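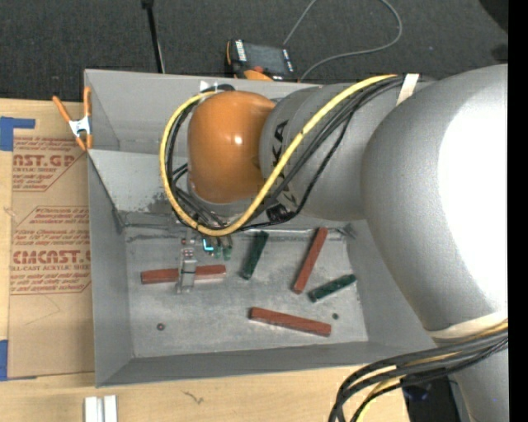

Getting More Out of a Plain Metal Bin

I have been meaning to write this page since October, when I finally cleared the long bench in the back room and found out how much of my working day was spent hunting for things I had set down five minutes before. What fixed it, more than any fancy cabinet, was a few plain metal bins that sit right on the tabletop. Readers of the Corkow workshop pages have asked me about them more than anything else, so let me put everything I know in one place, and forgive me if I wander a little.

First, the shape. If you can find a bin with a tall back and a low front, get that one. The low front lets your hand go in flat, and the tall back gives you something to push against when you're fishing out an awkward block or a short length of pipe. I had a straight-sided bin for years and I skinned my knuckles on it so often that I started wearing gloves just to get at the sandpaper. A sloping side is nice too. Small things slide down it toward the floor of the bin instead of standing up in the corner where you can't get a fingertip behind them.

If your bin doesn't have a slope, you can make one. Cut a piece of thin sheet metal a little narrower than the inside, lean it from the top of one wall down to the floor, and fold the upper edge over so it hooks on. File every edge first, please, and then run a rag along them — if the rag catches, your skin will too.

Now, about the table. Metal on a wooden top is a hard combination, and I learned it on a bench I was rather fond of. Stick felt pads under the corners, or cut a square of old rubber mat to fit beneath the whole thing. The mat has the added benefit of keeping the bin from creeping away from you every time you reach in. Lift it now and then and brush out the grit underneath, or you'll be sanding your tabletop without meaning to.

Scuffs are the next thing everybody writes to me about. Gray paint shows every dark mark, and the floor gets the worst of it, along with the bottom of the slope where things land. Most of those marks are only rubbed-off color from whatever you've dropped in there, and they come up with warm water, a drop of dish soap and a soft cloth. For the stubborn ones I make a paste of baking soda and water, let it sit while I have my coffee, and rub in small circles. Don't reach for steel wool. It takes the mark off, certainly, but it leaves a dull patch that picks up the next one twice as fast. Dry the corners well when you're done, especially if the paint is chipped. And if a few scuffs stay behind, let them stay! A bin is for using.

What to keep in it? One kind of thing at a time, if you can bear it. I keep offcuts and blocks in the biggest one and lay them flat, long side running left to right, so I can take hold of any of them from above with one hand. Standing on end they look tidier for a day and then they topple into a heap. I would also leave a good part of the floor bare. When you can see the bottom you can see what you have, and you stop buying the same thing over again (I own more wood screws than I'll ever use, all bought because the old ones were at the bottom of a full box).

Cords deserve their own paragraph. Any cable that passes over a bin will, sooner or later, hook something and drag it out. Gather yours into one bundle, strap it every foot or so with soft fabric tape, and leave a loose loop wherever it has to bend or move. Pulled tight it will wear at the bend. I like to keep a brightly colored cord on whatever I use most, so that I can follow it through the black ones without tugging on the wrong plug.

Last of all, light. A tall back wall throws a shadow just where you need to see, so put your lamp toward the front and a little to one side. If you get a hard white glare off shiny metal, turn the lamp toward the wall and let it bounce.

Next time I'll get to drawer dividers, which I have been promising for longer than I care to admit.

Posted 2 May 2019 in Benches and Storage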